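Chapter 7
Moving Old Vessels by Road and Water

Reading time: 3 minutes

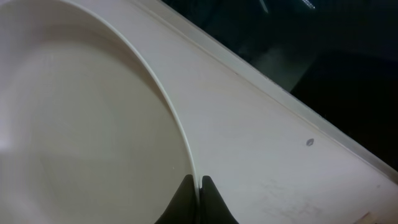
7.1 Why a ship travels overland

Most preserved vessels can no longer make a sea passage under their own power. The engines may be sound, but the hull plating is often too thin for open water, and insurers ask for a survey before they will cover a tow. For a small vessel the choice is usually between a barge, a heavy-lift ship and a road trailer.

Road moves suit hulls of up to 300 tons, provided the route has been measured. Bridges set the height, and town corners set the length. The harbor tug Jastach was moved 285 miles by trailer to the basin at Listthorpe, and her wheelhouse and funnel traveled separately. The planning took from January to July. The drive itself took four nights.

7.2 Weight and lifting points

A hull afloat is supported along its whole length. In slings it hangs from two or three places, and an old riveted hull can bend between them. The yard needs to know the weight and the center of gravity before the crane is booked. Original builder's figures are a starting point only – ballast, new decks and added pumps all change them.

Pavlović, the yard that lifted the Jastach, weighed her on load cells and moved the aft sling forward by one frame before the main lift.

7.3 What this chapter covers

We begin with the survey and go on to cradles, slings and route permits. The last section compares the Jastach with the Milano, a canal ferry that was towed to her new berth. Terms in bold are defined in the glossary. Before reading on, review the section on hull stress in Chapter 4.

Copyright Listthorpe Maritime Texts. All rights reserved. Contact us | Back to top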